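Print this page | E-mail this page

Vosmont opens plate sorting service for restaurants and caterers

March
By Palesa Visser, Vosmont Press Office 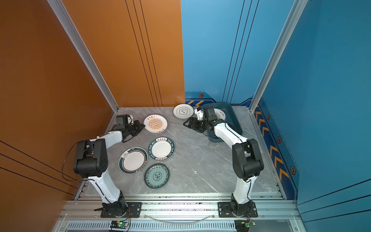

Vosmont, the tableware rental and care company, announces today a new service for restaurants, hotels and caterers who own decorated plates. The service is called Dovanus. It receives mixed plates from the customer, sorts them by pattern, and returns them in trays which are ready for the shelf.

Many dining rooms keep plates for special menus and for holidays. After a large dinner these plates come back from the kitchen in mixed piles, and the staff must separate them late at night. In the trial period, Dovanus sorted 690 plates from three dining rooms. Of these, 478 had a printed pattern and the others were plain.

"A decorated plate needs more attention than a plain one," said Zanele Gumede, head of customer service at Vosmont. "The print is the reason why the customer bought it. When plates of one pattern stay together, the table looks correct and the cook does not have to search."

Each customer gives Vosmont one sample of every pattern before the first collection. Plates are laid out separately and are not stacked until the pattern is confirmed. Plates with chips or with worn print are put to the side, and the customer decides if they should be kept. Vosmont does not throw away any plate without written permission.

Adebayo Afolabi, who manages the dining room at Brulledance, took part in the trial with a stock of over 20 patterns. "Before, we had a shelf for plates that did not match anything," he said. "Now this shelf is used for glasses."

The service is open for new customers from this month. Collection is possible in the morning, before 11 a.m., or after the dinner service by agreement. Trays remain the property of Vosmont and should be returned with the next collection. Price lists for small and large kitchens can be requested from Fatima Jacobs at the customer desk.

Print this page | E-mail this page

Contact: Vosmont Press Office | Copyright Vosmont. All rights reserved. | Back to top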